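Vaststead Laundry Room – Frequently Asked Questions

When is the laundry room open?
From 7 am until 10 pm. The last wash should be started by 8:30 pm so that the dryer is free at closing.

How do I pay?
With the Wovo card you got with your keys. Each card comes loaded with 18 credits. A wash takes two credits and a dryer run takes one. You can top up at the terminal next to the mailboxes. Cash is not accepted.

My card does not work. What now?
Hold it flat against the reader for a few seconds. If the light stays red, bring it to the office. A replacement takes a day or two and your credits move over to the new card.

Can I wash delicate things by hand?
Yes. Wool, silk and anything with a "hand wash" label does better in a tub of cool water with a little mild soap. Press the water out gently and do not wring. Knitwear should dry flat, shirts and blouses can go on a hanger.

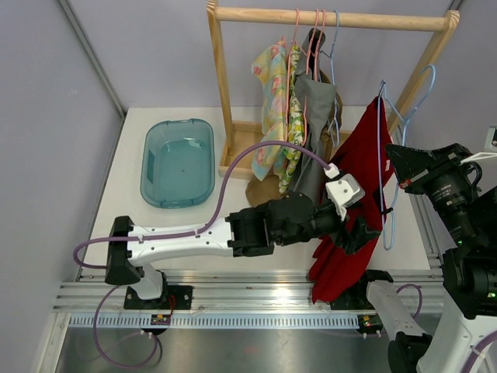 How much can I put in one machine?
The small washers take 13 pounds of dry laundry. Comforters and rugs do not fit – please take those to Kütt on the corner, who have larger machines.

Which detergent should I use?
Any liquid marked for high-efficiency washers. Powder clogs the drawers. Please don't use bleach in the small washers.

Someone left their laundry in the machine. Can I take it out?
Wait 15 minutes after the cycle ends, then put it on the folding shelf.

Where do I report a broken machine?
Call Plororell at extension 110 and give the number on the door. Lost credits are refunded to your card, usually within the week.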